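Reading Ruth Together This November

We're opening the book of Ruth at Andside Chapel this November, and I can't wait! It's only 4 chapters long, so you can read the whole thing over a cup of coffee, and I'd love for everyone to do that at least once before we begin.

If you only know Ruth from weddings, you're in for a treat. Those famous words, "Where you go I will go," were spoken by a young widow to her mother-in-law on a road out of Moab, with no husband, no money and no promise that Bethlehem would want her. Naomi doesn't even answer her. She just stops arguing, and the two of them walk on.

Then comes chapter 2 and the barley fields. The law in Leviticus told landowners to leave the edges of their fields for the poor and the stranger, and Ruth is both. Boaz goes well past what the law asked (he tells his men to pull stalks out of the bundles and drop them for her!), and she goes home with an ephah of barley. Watch for the word "kindness" as you read. The Hebrew is hesed, and it turns up at some of the best moments in the story.

We'll meet in the Hanrahan Room after the morning service, with a second group at 7 p.m. at the Hondon Street house. The room seats 35, so if you can make the evening, please think about it. 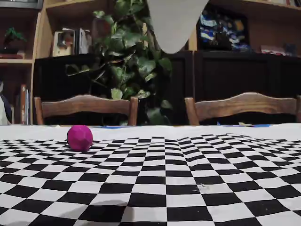

Study booklets are on the table by the door, and there are up to 200 of them, so take a spare for a neighbor. Each one has the full text with wide margins, plus a short page on gleaning and another on what a kinsman-redeemer was expected to do. Bring a pencil and your own Bible too, whatever translation you like. Comparing them is half the fun, especially in chapter 3, where the threshing floor always gets people talking.

For the first meeting, please read as far as 1:22, where Naomi and Ruth reach Bethlehem at the beginning of the barley harvest.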